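Programa de rehabilitación de viviendas tuteladas de Goltilham
Informe de avance para la Fundación Brinkmann, segundo periodo

1. Estado general

Durante el periodo al que se refiere este informe se han concluido las obras de accesibilidad en la planta baja del edificio de la calle Widuneck y se ha iniciado la sustitución de la carpintería exterior en la fachada norte. El calendario acumula un retraso de dos semanas con respecto a lo previsto en el convenio, atribuible a la demora en la entrega de los vidrios por parte del suministrador adjudicatario.

De las viviendas incluidas en la primera fase, 22 disponen ya de certificado de habitabilidad renovado. Quedan pendientes tres, cuya tramitación depende de la inspección municipal de las instalaciones de gas.

2. Formación ocupacional

En cumplimiento de la cláusula de inserción laboral, las personas residentes que lo solicitaron han podido asistir a los módulos de electricidad básica, mantenimiento de edificios y gestión de almacén impartidos en el centro Britov. La asistencia se ha mantenido estable, si bien el módulo de tarde registró varias bajas por incompatibilidad con los horarios de trabajo. Se propone trasladarlo al sábado a partir de marzo. 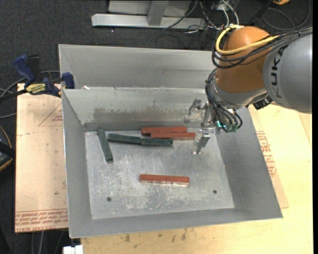

Bloques rojos y verdes en un cajón metálico, con un brazo KUKA. Centro Britov.

3. Ejecución presupuestaria

El gasto se ajusta a las partidas aprobadas, con una excepción. La retirada de las antiguas bajantes de fibrocemento exigió contratar a una empresa autorizada, coste que no figuraba en el presupuesto inicial y que se ha cubierto con el fondo de imprevistos. No se solicita ampliación de la ayuda. Las facturas correspondientes se remitirán con la justificación económica semestral.

4. Incidencias

Se han recibido dos reclamaciones vecinales por ruido, ambas atendidas mediante la modificación del horario de demolición, que no comienza ahora antes de las 9:00. Las filtraciones detectadas en la cubierta del patio interior fueron reparadas de manera provisional; la intervención definitiva requiere temperaturas más suaves.

5. Previsiones para el próximo periodo

Finalización de la fachada norte y retirada del andamio.
Licitación del ascensor del segundo portal.
Revisión de los contratos de cesión de uso con las familias residentes.
Entrega a la Fundación del borrador de la memoria anual, prevista para junio.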